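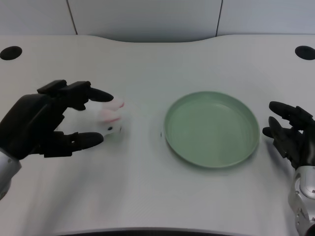

White table, green plate, small white rabbit with pink ears. Fustine showroom visit, second stop.

Notes typed up on the train, so forgive the spelling. Visit was 2020-08-05, the Trandeck building, toy and tableware open day. Got there late. Parking lot full, walked in from the overflow lot, 13 minutes in the sun.

Sign-in, sticker badge, paper map. Map was for the old layout. Ground floor is Fustine now, upstairs is Onyeka (storage boxes, lunch things), and Floment has the hall out back. Was told there'd be 84 stands in total. Did not get near that.

Fustine first, as it's what I came for. Lots of plain white tables, cable holes at the back corners, light gray panel walls. Very little on each one. I liked that. Last January's fair had everything piled up to the ceiling and I came home with a headache and no usable notes.

The rabbit is tiny. Soft rounded body, black dot eye, ears tinted pink. It's from their small animals line, for ages three and up according to the girl at the desk. Line has a bear too, and a duck I didn't care for. Weak beak. Rabbit is the best of them by a long way. Asked about washing, was told cold, in a pillowcase. Didn't get a straight answer on the dryer.

Plate next. Round, shallow, pale green, goes with the nursery colors everybody is doing this year. Good for toast, cut fruit, crackers. Wouldn't try soup. They sell it single or as a set, minimum order 728 pieces for stores, way too many for us. Asked if two shops could split an order. "Maybe," email them. Will email them.

Also they want the animals and plates sold together, a sort of breakfast friend idea. Not sure. My customers buy a toy or they buy a plate. Could work in the window though, white shelf, one rabbit, one plate, nothing else.

Coffee from the cart by the stairs. Fine. Cinnamon roll better than fine.

Onyeka upstairs, quick. Stacking boxes with soft lids, nice click when they close. Blue is the good color. Elevator was out so it was stairs both ways with a tote bag full of catalogs. Catalogs are heavy!! Take the PDF.

Floment was a bit of a letdown. Big hall, nearly 980 items on the price list and hardly any of them out to touch. Wooden puzzles, bath cups, more ducks. Stayed maybe ten minutes. One good thing, a pull-along snail, but they had no price for it yet.

Practical stuff if you're going to the next one:
Go early, the lot fills up.
Bring your own water.
Ignore the map, ask at the desk.
Samples can't be bought on the day, I tried.
Restrooms are behind the stairs, teh sign points the wrong way.

To do: email Fustine re split order, ask again about the dryer, measure the front window. Rabbit price is on the back of my badge, must not throw out the badge.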